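Lettre interne de Draltia – 17/03/2023

Logiciel de manipulation : ce qui change dans la version 468

Depuis le mois de février, l'équipe de perception et l'équipe de planification travaillent sur la même branche. La décision vient de Krum Dumitrescu, qui en avait assez de voir deux formats de pose circuler dans le même programme. La fusion est terminée et la version 468 est installée sur le poste à deux bras.

Le changement principal concerne Zeman, notre planificateur. Jusqu'à présent, il calculait la trajectoire du bras gauche, puis celle du bras droit en considérant le premier comme un obstacle fixe. Cette méthode était sûre mais lente, et elle refusait souvent des mouvements possibles. Les deux bras sont maintenant planifiés ensemble, avec un budget de calcul de 500 millisecondes. Quand ce budget est dépassé, Zeman rend la dernière solution valide et l'écrit dans le journal.

Nous travaillons toujours sur la tâche des tissus, avec un tissu par bras au départ et le milieu de la table laissé libre pour le pliage.
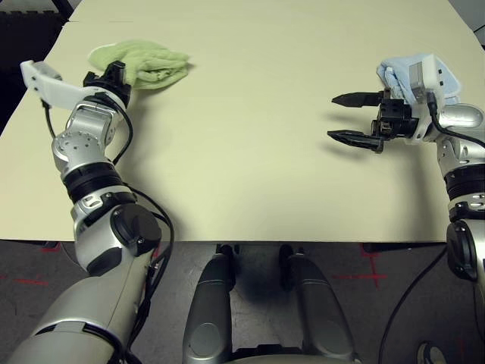 Perception : chercher le bord avant le centre

Un tissu froissé n'a pas de forme stable, et l'ancien module Brilon visait simplement le centre de la zone détectée. La pince prenait alors trois ou quatre épaisseurs à la fois. Myrtle Sorensen a réécrit cette partie : Brilon cherche d'abord un bord visible, estime sa direction, puis propose un point de prise avec un score de confiance.

Pour l'entraînement, elle a annoté 4 000 vues de poignet, dont 399 ont été mises de côté pour la validation. Les cas les plus difficiles restent les tissus enroulés sur eux-mêmes. Le bord clair y est bien visible, mais il suit la courbe du rouleau et le module hésite entre plusieurs directions. Les broderies posent aussi un problème, car le contraste d'un motif bleu sur du vert pâle est plus fort que celui d'un pli. Myrtle a donc ajouté un filtre de couleur, qu'on peut désactiver dans le fichier de configuration.
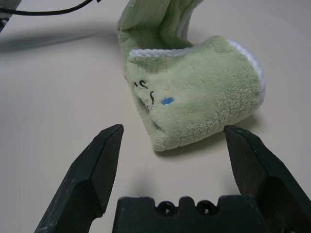 Vue au poignet : tissu vert pâle enroulé, avec son bord blanc et un motif brodé bleu, entre les doigts ouverts de la pince.

À faire de votre côté

Si vous utilisez Hokness pour relire les journaux, mettez-le à jour avant d'ouvrir un enregistrement de la version 468. L'ancien lecteur ne connaît pas le nouveau format de pose et affiche les deux bras à l'origine du repère – le fichier est bon, seul l'affichage est faux.

Les paramètres de vitesse n'ont pas changé. Les remarques sur Zeman sont à envoyer à Krum, celles sur Brilon à Myrtle, de préférence avec le journal complet.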